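동네 식탁으로 돌아온 점심

회사 식당이 문을 닫자 사람들은 도시락을 싸기 시작했다. 재택근무가 길어진 9월, 주택가 골목의 작은 식당들은 오히려 점심 손님이 늘었다고 말한다. 사무실 밀집 지역에서 빠져나온 수요가 집 근처로 옮겨 온 것이다.
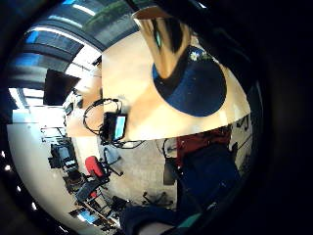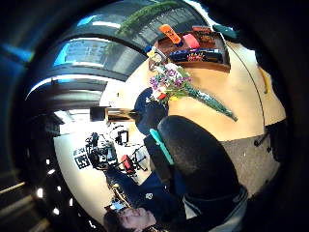 밝은색 나무 테이블이 있는 실내.

한금옥 씨가 운영하는 밥집 '갈루라'는 버스 종점에서 걸어서 2분 거리에 있다. 좌석은 14개다. 지난해까지 손님은 대부분 저녁에 왔고, 점심에는 부동산 중개인이나 택배 기사 몇 명이 들르는 정도였다. 올해 봄부터 사정이 달라졌다. 오전 11시 반이면 노트북 가방을 든 사람이 혼자 들어와 백반을 시킨다. 대개 20분 안에 먹고 나간다.

한 씨는 메뉴를 줄였다. 찌개 네 종류를 두 종류로, 반찬은 다섯 가지에서 세 가지로 바꿨다. 대신 밥은 하루에 세 번 나눠 짓는다. "혼자 오시는 분들은 반찬 가짓수보다 밥을 봐요. 오래된 밥은 바로 남기세요." 남는 음식이 줄면서 재료비도 내려갔다. 다만 배달 주문은 받지 않는다. 한 번 해 봤는데 포장하는 동안 홀 손님이 기다려야 했고, 수수료를 빼고 나니 남는 것이 거의 없었다고 한다.

세 골목 떨어진 '에크포'의 선택은 반대였다. 나이지리아 출신의 아사베 에크포 씨는 이 동네에서 산 지 9년째다. 졸로프 라이스와 콩 스튜를 파는데, 점심 매출의 61퍼센트가 배달과 포장에서 나온다. 처음에는 매운맛을 줄여 달라는 요청이 많아 두 단계로 나눠 만들었다. 요즘은 매운 쪽이 더 빨리 떨어진다. 졸로프 라이스는 식어도 맛이 크게 변하지 않아 배달에 맞는다. 플랜틴 튀김은 그렇지 못해서 매장에서만 낸다.

두 가게 모두 재료는 새벽 시장 대신 공동구매 서비스 '헬리바우'를 통해 들여온다. 인근 식당이 전날 밤까지 주문을 올리면 한 대의 트럭이 아침에 돌면서 내려 준다. 양파 반 망, 파 두 단처럼 적은 양도 살 수 있다. 헬리바우가 9월 한 달 동안 이 지역에서 처리한 주문은 3161건이었다. 장마가 길었던 탓에 채소값이 오르자 주문 단위는 더 작아졌다. 에크포 씨는 토마토를 이틀 치 이상 사지 않는다.

늘어난 점심 손님이 가게 살림을 바꿀 정도인지는 또 다른 문제다. 한 씨의 밥집은 점심이 늘어난 만큼 저녁이 줄었다. 단체 손님이 사라지면서 술 매출도 함께 떨어졌다. 백반 한 상의 이익은 저녁 안주 한 접시에 미치지 못한다. 한 씨는 저녁 영업을 8시까지로 줄이고 아르바이트 근무 시간을 점심으로 옮겼다. 월세는 그대로다.

손님 쪽의 계산도 있다. 화상회의가 끝나는 시간이 제각각이라 점심시간이 12시에서 2시 사이로 넓게 퍼졌다. 자리가 적은 가게에는 유리한 변화다. 갈루라는 예전에 정오가 지나면 문 앞에서 돌아가는 사람이 있었지만 요즘은 그런 일이 드물다. 에크포 씨는 오후 3시였던 점심 마감을 3시 반으로 늦췄다.

골목 끝의 빵집 '추르코델'은 추석 연휴에도 오전 영업을 하기로 했다. 고향에 가지 않는 주민이 많을 것으로 봤기 때문이다. 에크포 씨도 연휴 가운데 하루만 쉰다. 한 씨는 사흘을 모두 쉬고, 문을 다시 여는 날에는 토란국을 낼 생각이다.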